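Covering a beat-up folding table – what are you using?

urkside_attic
I finally gave up on scrubbing my craft table and threw a blue carpet-type cover over the whole thing, and I love it!! Small stuff stops skating off, it's quiet, and green things really pop against it. Anyone else gone this way?

benitezbench
Love the color, but carpet on a work table? Glue, crumbs, glitter... I had felt on mine for 2 months and it was a lint farm. Oilcloth wipes down in seconds.

urkside_attic
Glue stays on a tray, always. I keep a stainless one with rounded corners at the left end and a sponge parked right up against it – the green and yellow kind. So far so good!

pleatedpanda
Team carpet here! Mine's 42 inches long and a lint roller does the job. How do you hide the rest of the room though? My shelves are a disaster.

urkside_attic
Folding screen with dark brown pleated curtain panels and white posts, right behind the table. Best thing I ever did for that corner. And yes, I need to clear off the water bottle.

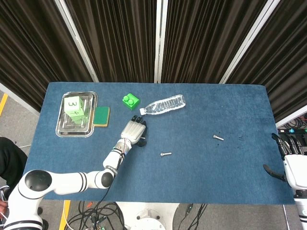

Re: Covering a beat-up folding table

benitezbench
OK, the screen is gorgeous, I want one. Still not sold on the carpet. Is that a cube with numbers written on it in the tray?

urkside_attic
Yep, pale green, I can't get enough of that shade. The little two-stud brick is brighter but I like them together!

632 views · 2 shares
Contact the Fuvitholm Craft Boards | Back to top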